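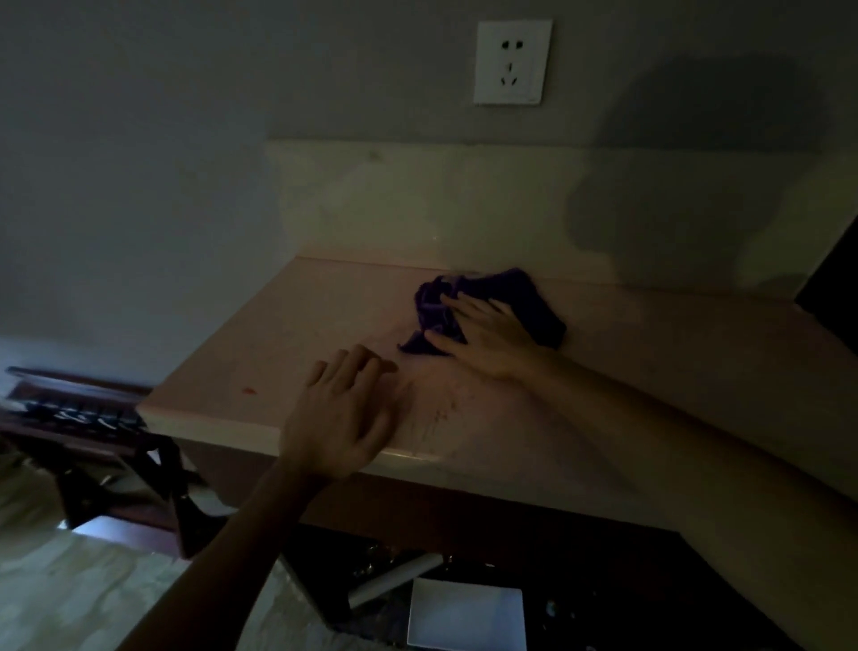
30/06/2022

I gave up my apartment in April and have been living out of one bag since then. The work I do can be done from anywhere with a decent connection, so I decided to try a different town every few weeks until I got tired of it. I'm not tired of it yet, but I have changed my mind about a few things.

The first is money. I thought moving often would be the expensive part. It isn't too bad if you book by the week. My stay in Nusberg came to 446 dollars for nine nights, and that included a parking spot I had no use for. Kurkley was cheaper but the bus only ran twice a day, and I spent the difference on rides.

The second is food. I ate out for the first two weeks and felt terrible. Now I buy oats, eggs, fruit and a bag of rice on the first day and go from there. I also carry a sharp knife in my checked bag, a small cutting board and five spice tins.
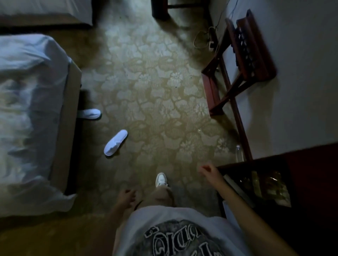 Laundry takes more planning than I expected. I own four shirts that I like and two that I don't, and by the end of the week I am wearing the ones I don't. A laundromat trip eats most of an evening. I bring a book and get through a good part of it – the last one was a history of canals, better than it sounds.

Sleep was hard at first. I changed rooms so often that I would wake up and reach for a lamp on the wrong side. What helped was keeping the same hours everywhere. I'm up at six, I walk before work, and I don't open the laptop after dinner.

Mail is still a problem. Everything goes to my sister, who opens what looks urgent and sends me a photo. My new bank card has been forwarded twice and is currently somewhere between Kurkley and here.

Next stop is Serance. I have a room booked there through the middle of the month, on the third floor, no elevator.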